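A warm room for October

The clocks will be going back before we know it, and I have been thinking, as I do every October, about how we look after our homes once the evenings draw in. A neighbour of mine, Sipho Nel, swears by doing one room at a time, starting with whichever one you sit in most.
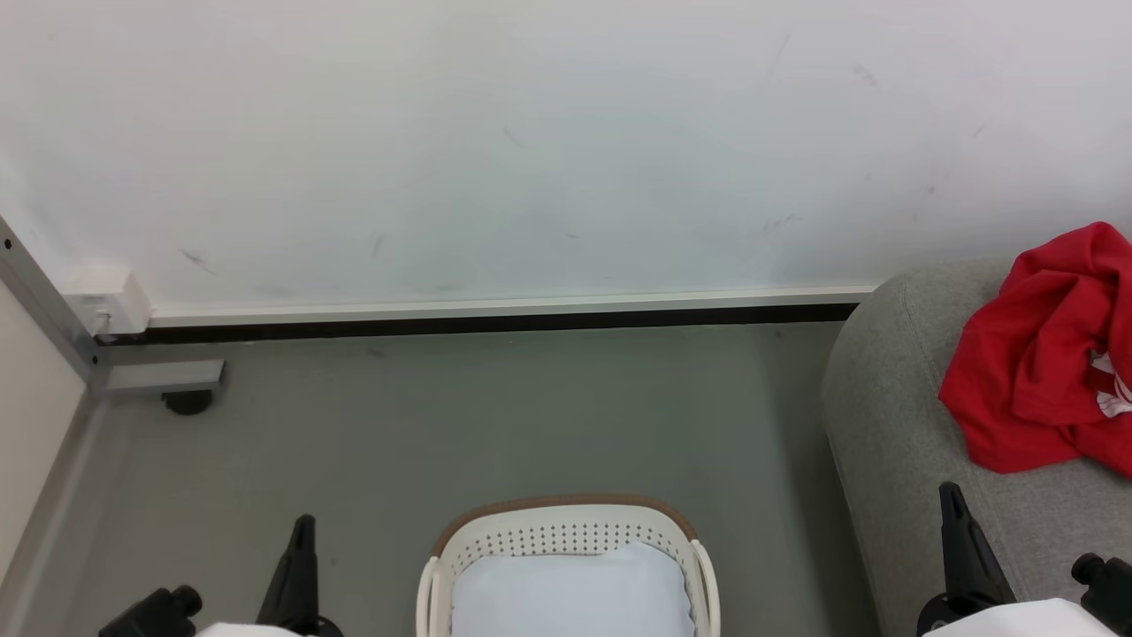 Curtains come first in his book. He had his lined last autumn for 60 pounds and says he has hardly touched the heating before teatime since, though he does wear a very thick jumper! 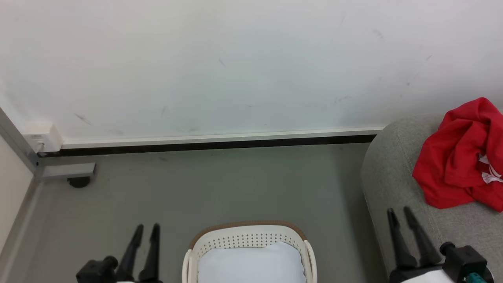
Draughts are the next thing, and they do like to creep in low down. Run the back of your hand slowly along the skirting, especially where there is a dark strip between the white trim and the floor, and carry on as far as the sofa. A tube of filler and 15 minutes on your knees (bring a cushion, I beg you) will see to most gaps.

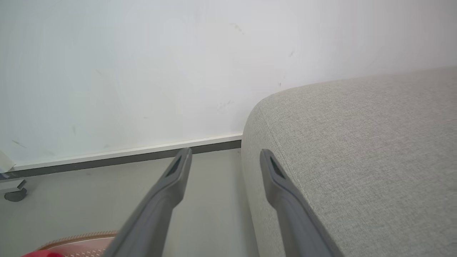
Swap your tips

Do send us your own ideas for keeping snug, however odd, and we will print as many as we can fit in next month.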